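## The Tuesday shelf is now the Friday shelf (and it's bigger!)

If you came to the swap last month you'll know we ran out of table before we ran out of books. What a lovely problem to have. We've moved the whole thing to Friday evenings, doors at half past six, and Naledi Tshabalala has talked the people upstairs into letting us use the long corridor as well, so the crime novels can finally stretch their legs.

The stock book now stands at 1,014 titles. When I started writing this column we had 70, and most of those were cookery. I still can't quite believe how fast it has grown — the October boxes alone brought in 306, including a full run of the Jendska walking guides that somebody had kept in beautiful order, with pencil notes in the margins about which stiles were broken and which farm sold eggs. I have been reading them at bedtime and I've never even been to half the places!

The rules are the same as ever. Bring a book, take a book. If you've nothing to bring, take one anyway and drop something in when you can. Children's books don't count towards anything, so let them fill a bag.

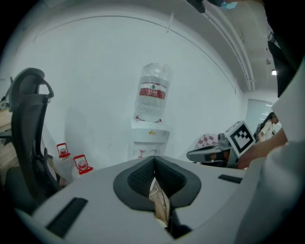 What I'd really love more of is poetry. We had a small pile in the spring and it went in one evening, and since then I've been asked for it again and again. Old school anthologies are very welcome, battered ones too. Plays would be grand as well, especially if you have 2 copies of the same one, as the reading-aloud group is always short and sharing a script between four people gets silly by the second act.

We're less in need of computer manuals, diet books and anything that has spent time in a damp garage. Sorry! Encyclopaedias are a no for now too, much as I love them. They weigh a ton and the corridor shelves are only held up with brackets.

A few bits of reading from me, if you're stuck for what to pick up. I've just finished *The Kitent Ferry*, a quiet novel about a woman who takes over her aunt's boat and does it all wrong for a year. Hardly anything happens and I was glued to it. The chapter with the fog is as good as anything I've read in ages. It's back on the shelf under K, because I file by title when I'm tired. Next up is a fat history of canals that Naledi pressed on me — she says to skip the first fifty pages and start at the tunnels.

The reading-aloud group meets after the swap, at eight, and they're partway through a ghost story. New voices are very welcome and you can just listen if you'd like. Bring a mug for tea.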